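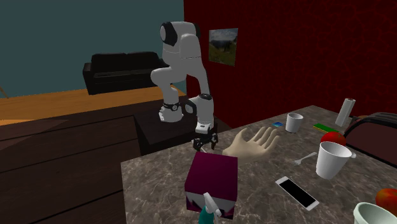
White robot arm with black joints beside a stone-patterned table (computer render)

Hurncombe Picture House – pre-screening safety checklist, with comments
Completed before the November student comedy double bill. Seats on sale: 96. Doors 1715.

Marks used: OK, Action (fix before doors), Note (fix later, does not stop the show).

FOYER AND ENTRANCE

Front doors open fully and hold open – OK
Left-hand door is stiff at the bottom but clears the mat.

Entrance mat flat, no raised corners – Action
Corner by the poster case had curled. Taped down for tonight. The tape will not last more than a couple of shows, so a new mat is needed.

Ramp clear, handrail firm – OK

Queue barriers not blocking the exit route – Action
The second barrier had been put across the side exit again. Moved back against the wall. Floor marks would help whoever sets up next.

Kiosk: kettle and popcorn machine leads – OK
Both plugged straight into the wall. Test labels in date.

Age rating shown at the till and on the door – Action
The first film was on display with its certificate but the second was not. Both are 15s. Printed a new sheet for the door and one for the till. We expect a young crowd for this bill and till staff should ask for proof of age for each ticket, including group bookings.

AUDITORIUM

Aisle lights working – Note
Two out on the right, rows F and G. The ones either side give enough light to see the step. Spare bulbs are on order.

Seats secure – Action
D11 rocks when you lean back. Taped off and taken out of the seating plan. C4 was reported last month and has been tightened, no movement now.

Steps: white edging visible – OK
Worn on the top step but still clear with the house lights down.

Wheelchair spaces free – OK
2 spaces, both clear. One had a stack of booster cushions in it, now moved to the cupboard.

Fire exits: open from inside, path outside clear – OK
Checked both. The rear exit had a wheelie bin near it, pushed back to the bin store.

Exit signs lit with house lights off – OK

Emergency lighting test – OK
Came on within the time given on the card. Entered in the log.

Curtains and masking – Note
The right-hand curtain catches halfway if it is run at full speed. Run it slowly or leave it open. The track needs cleaning.

PROJECTION BOOTH

Door closes by itself – OK

Extractor fan running – OK
Noisy on start-up, settles down after a minute.

Nothing stored on or behind the projector – Action
Boxes of old programmes were behind the rack, against the vent. Moved to the office.

Narkier lamp unit hours – Note
The counter is close to the change point. There should be enough left for this bill and the next one, but the spare has to be on the shelf before then.

Sound level – OK
Trailers played at the usual setting. The party scenes in the first film are mixed loud, so the level for the feature is set at 80 on the Surora panel. Leave it there unless the audience complains.

Flashing images – Action
The first film has a long strobe section in the fraternity house party, around an hour in. Warning notice added to the door sheet. It should also be read out before the film.

Subtitles – OK
Second film only. Checked from row A and the back row.

STAFF AND PAPERWORK

Enough stewards for the house – OK
One on each exit, one in the foyer.

First aid box – Action
Plasters and eye wash were low. Restocked from the office. The ice packs are past their date and have been thrown away – buy more.

Radios charged – OK
The foyer set was flat on arrival. Charged in time.

Print hire form from Bakhtiari Film Hire signed and filed – OK
Return label is inside the case lid. Collection is in the morning, so leave the case in the office and not in the foyer.

RESULT

All Action items dealt with before doors, apart from the ice packs and the permanent mat. House fit to open.

Carried to next check: aisle lights F and G, curtain track, D11 bracket, entrance mat, spare lamp.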